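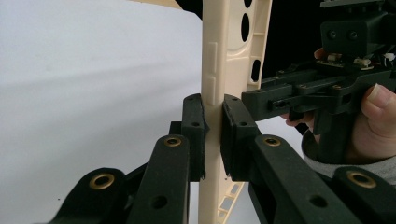 4. What people look at when a part has no name

Print | E-mail
June | By Angeliki Rallis
22 shares | 3 comments

OK, so this is the section I was most looking forward to writing, and it's about beige plastic. We had 300 loose parts in the Uvovthorpe collection, and 89 of them came with no number, no bag and no note. Those are the ones I care about here. The rest got matched against the Hirkex lists in Section 3, and that went pretty much the way you'd expect (slowly, with a lot of tea).

The question was simple enough. If you put an unnamed molded part in front of somebody and ask them to tell a person in the next room which one they mean, what do they say first? I had assumed color. Wrong! So many of the parts are some kind of beige, cream or off-white that people gave up on color almost right away, and they went straight for holes.

Figure 4. A tall, narrow beige part of the "strip" group, with oval holes near the top and a lattice section lower down.

The part in Figure 4 is a nice one to think with, and it's the one I kept going back to while I was working out the coding sheet. It has a lot going on for something so narrow. There's a raised rim along one side, so you get a shallow channel, and there are two oval holes, one over the other. The flange has a pair of smaller, longer slots. Then there are two little rectangular recesses stacked on the face, which I want to keep separate from the holes, as they're pressed into the surface and don't read as openings. And further down the whole thing changes character and you get that lattice bit going off at an angle, with its row of small rectangular cut-outs.

Now, if you ask an engineer (I did, more than once) they'll start with the channel, the profile being what tells you how stiff the part is. Our participants hardly ever did that. They said "the one with two ovals" or "the one like a ladder at the bottom." One person called the strip parts "rulers" for a whole session and her partner never got confused, which I found really lovely. The word was wrong in every technical sense and it worked fine.

Each session ran 50 minutes, and we did all of the describing over a plain white tabletop. I'd tried a gray cloth in the pilot and hated it. Holes are only easy to see when there's something different behind them, and a slot that looks black against a dark background can look like nothing much when the background is pale. We wrote down what was behind the part each time for that reason, and I'd urge anyone repeating this to do the same, even though it feels fussy while you're doing it.

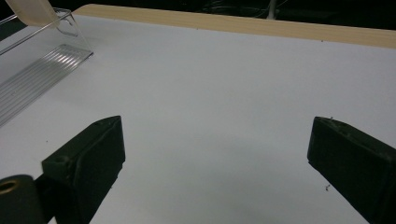

The other thing that mattered more than I'd planned for was which way up the part was. A long part lying flat got described from one end to the other, like reading a line of text. Stand it upright and people began at the top nearly every time, so whatever happened to be up there became its name. I went back to the Zhong coding scheme at this point and added a field for orientation, which it doesn't have. I also split "opening" into round, oval, slot and grid, and gave recesses a box of their own.

I'm less sure what to do about the embossed details. People noticed them late, usually after a second look, and then used them only to settle a tie between two parts that were otherwise alike. The Nenus trays, where we kept the near-twins together, are where this came up the most, and I take those in Section 5, along with the pairs that we never did manage to tell apart.

3 comments | Print | E-mail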